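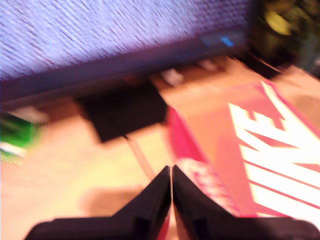
The shoebox, Monday, at speed.

Monday, late

The goal for March is 3000 examples. I wrote that number on a sticky note back when it looked like a reasonable number, and stuck it where I would see it every day, and now I see it every day. As of tonight we have 800. I say "we" because it makes the total feel shared. The gripper has no feelings about it that I know of.

Today was boxes. The instruction sheet from Pristholm says "everyday containers, varied," and I have been through all the containers I own, so it was the shoebox's turn. The job is always the same kind of thing. Bring the fingers in, get hold of the container, move it a hand's width, let go, back off. Then do it again from somewhere a little different. Then again. A toddler would do it a few times, lose interest and go eat something, and I have a lot of respect for that toddler.

Got going at 9. First hour went fine, which should have warned me. I had my coffee, the window was doing its nice morning thing, and the takes were short and clean. Approach, close, push, open, leave. I even tried to vary things the way the sheet wants: from the left, from the right, slow, less slow, one on purpose where I miss and try again. They love a miss. There is a whole paragraph in the sheet about how a recovered mistake is worth more than a perfect run, and I read it over whenever I feel bad about my life in general.

Then I looked at what I had recorded, and the "less slow" ones were soup. The picture for today is from one of those. You get the two fingers, more or less, and a lot of orange-red with white stripes that used to be the word NIKE, and the monitor behind it all looking like rain on a car window. I can read the K and the E. The rest has left for the weekend. I have a soft spot for it anyway. It is the only thing I've made this month that looks as if something exciting was going on.

The question is whether it counts. I asked on the Flurimley channel, where we are supposed to ask these things, and got two answers. One said blurry is good, because real life is blurry and the model should learn to cope. The other said throw it out, because if you can't tell where the edge of the box is, how should it. Both came with a thumbs-up from the same person. So I made my own rule, which is that I keep the take if I can tell what I was trying to do, and drop it if I can't. By that rule a good part of my twenties would have to go too.

Went through the morning with the new rule and dropped 6. That hurt more than it should have. Each one takes less than a minute to make, and still I sat there going back and forth on number four like a judge at a dog show. In the end I watched it so many times that I got fond of it, and then I deleted it out of spite.

Lunch was soup as well. Real soup.

The afternoon was worse, in a duller way. Runari, which is the program that takes the recordings in and sorts them, has a new version, and the new version wants a sentence with every take. It used to be a tag. You picked "box" and "push" and got on with your day. Now it wants it in plain words, "as you would say it to another person." I have never said "move the shoebox slightly to the left" to another person. I have said "can you shift that," with a nod of the head, and the other person shifted it. But Runari can't see me nod, so I typed.

And they want the sentences varied, too! You can't write the same one every time or it turns the field yellow. So by three o'clock I had written:

push the shoebox a little to the left
move the shoe box over
nudge the orange box away from the plant
get the box closer to the screen
make some room on the table
could you please shift that

The last one went through without a peep. Nod not required.

There was a stretch there, maybe four to five, when I was sure I was getting better at it. The fingers came in at a nice angle, closed when they should, and the box went where the sentence said it would. I caught myself humming. Then I realized that "better" is a problem, as far as the sheet is concerned, because if every take comes in down the same groove then I'm teaching it the groove. What they want is somebody good enough to get it done and bad enough to be interesting. I've been training for that all my life and never once put it on a resume.

So for the last hour I made myself start from silly places. Fingers already nearly shut, right down at the side of the lid, so they had to back out and open before they could do a thing. Fingers way up high. Fingers coming in as if they meant to go for something else and then changed their mind. I liked that one. It looks so human. I wrote "pick up, no, push the box" as the sentence, and Runari turned the field yellow, so I took out the "no."

Things I should remember for tomorrow, or will be sorry about:

Slow down on the way in. The way out can be quick, no one's learning anything from the way out.

The desk. I keep telling myself a busy desk is good for variety, and it is, the sheet says so, "natural surroundings." But there's a difference between natural surroundings and me not having put anything away in a week. At some point the model is going to think that every shoebox in the world comes with my stuff around it.

The monitor. It was on the whole time. I don't know if that's allowed. I read the sheet front to back and it says a lot about hands and faces and pets, and not one word about screens. I'm going to leave it on until somebody complains, and then I'm going to be very surprised.

Lids. The lid lifts a bit if you push at the top edge. I want a set where that's the point, lid off, lid on. That's a different task and needs its own page in Runari, and making a new page is four screens of questions, so that's for a day when I feel strong.

Had a message from Rana around dinner time, that's the group on the other end who take whatever we send and do the training part. They were kind about last week's batch. They said it was "very consistent." I've thought about this all evening and I don't think it was meant as praise. They also said that 1000 would be enough for a first try, and then they'd look at what it can't do and tell us what to collect next. One thousand! I can see a thousand from here. It's 200 more takes. I could do that by the end of the week if I leave the shoebox alone and find something that moves me, as a person, a bit more.

I didn't take down the sticky note, though. The sheet still says 3000 and Rana isn't who signs the sheet. But I've put a second note next to it with the smaller number, and I plan to look at that one.

What gets me is that I can't tell if any of it works. I push a box, I write down that I pushed a box, it goes off down the wire, and some weeks from now there'll be a clip of a gripper doing it all by itself, and I'll look at how it comes in too fast from the left with its fingers half shut, and I'll think, oh no, that's me. I've been told this happens. One of the others on the channel says theirs has picked up a little wait before closing, a sort of hover, and it took them days to see that they do it themselves. They do it with the car keys. They do it with toast.

I tried to see if I do it. I stood in the kitchen and picked up a mug several times, paying attention. It's impossible to pick up a mug in a normal way while paying attention. Put it down again on the edge of the counter, had to grab it. A recovered mistake, very valuable, and nothing was recording.

Wrist is sore. Going to bed. Tomorrow cans, if I can find enough that aren't tomatoes.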